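We use cookies to remember your settings and to count visits. By reading on you accept this. OK | More information

Walking to Flonbridge without a car

2020-05-28, by Meinrad Ruchti

In January I made myself a promise that I would walk the old parish path from Pedton to Flonbridge before summer. I have lived in Pedton for six years and I had never done it. Each time I went to Flonbridge I took the bus, looked at my telephone, and got out again at the market. My wife says that I know the bus seats better than the country between the two places, and she has right.

Last Saturday I went at last. I left the house at half past six with two cheese rolls, a bottle of tea and the paper map from the library. The map is from another time. It shows a mill that is now four flats, and it does not show the ring road at all, so the first part of the walk was mostly me standing at a fence and turning the paper.

After the ring road it becomes better. You go through a gate behind the garden centre, then along the stream, which is called the Husar. It is small, in some places I could step over it, but the people of Pedton speak of it as of a big river. There was hawthorn on both sides, already a little brown, and a smell of wild garlic that stayed in my jacket until Monday. I met a woman with two greyhounds. We both went to the edge of the path to leave the space, and we greeted each other over this distance a bit too loudly, as everybody does this spring.

The path climbs then to Drinen. I had thought that Drinen was a village, but it is a farm, a letter box and a chapel. The chapel was locked. On the door hung a typed paper with the history of the building, and from it I learned that the repair of the roof cost 3,916 pounds and that a family from the farm gave 2,000 of it. I like such papers. Somebody has sat down and typed it, with the pounds exactly, and put it in a plastic cover against the rain. I ate the first roll on the step and looked down to where I had come from, and I could find our street only by the yellow crane next to it.

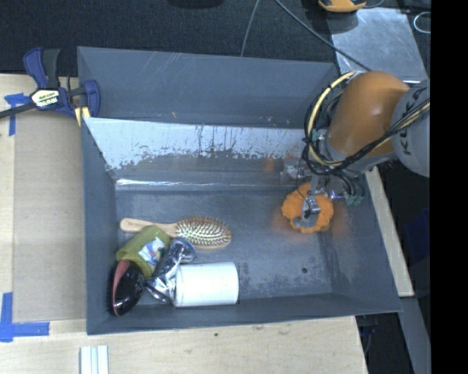
Household items in a metal bin

I must write also about my shoes, as two persons asked me after my last post. They are the same brown ones. The left heel is worn on the outside and I have put in a new insole, which was a mistake to do on the evening before a long walk. From Drinen downwards I had a blister, and for the last hour I walked like a man who carries a piano. Please change your insoles on a Tuesday, and go with them to the baker first.

The descent to Flonbridge goes through a beech wood. It is the best part, and I would go again only for this. The light was green and the ground soft, and for 40 minutes I met no one. I tried to learn the songs of the birds this winter from a CD, but in the wood they do not sing one after the other with a pause between, so I recognised the wren and the blackbird and then gave up. At the lower end there is a stile with a broken step. Take care there if you have short legs.

I reached the bridge a few minutes before noon. The café was closed, but they sold coffee out of the side window, and I drank it on the wall with my shoes off. A boy asked me where I had walked from, and when I said Pedton he told me that there is a bus.

I took this bus home. It needed 19 minutes, and I was the only passenger. I sat on the right side, where I never sit, and tried to find the path in the fields. I saw the chapel once, very short, between two barns.

For those who want to do it: the gate behind the garden centre looks locked but is not, you only have to lift it. Bring your own water, there is none at Drinen. I will try the other direction in autumn, with the old insoles.

Recent posts
The bench at the weir has been painted
Bread without yeast, second attempt
What I heard on the bird CD
A short walk with a long hill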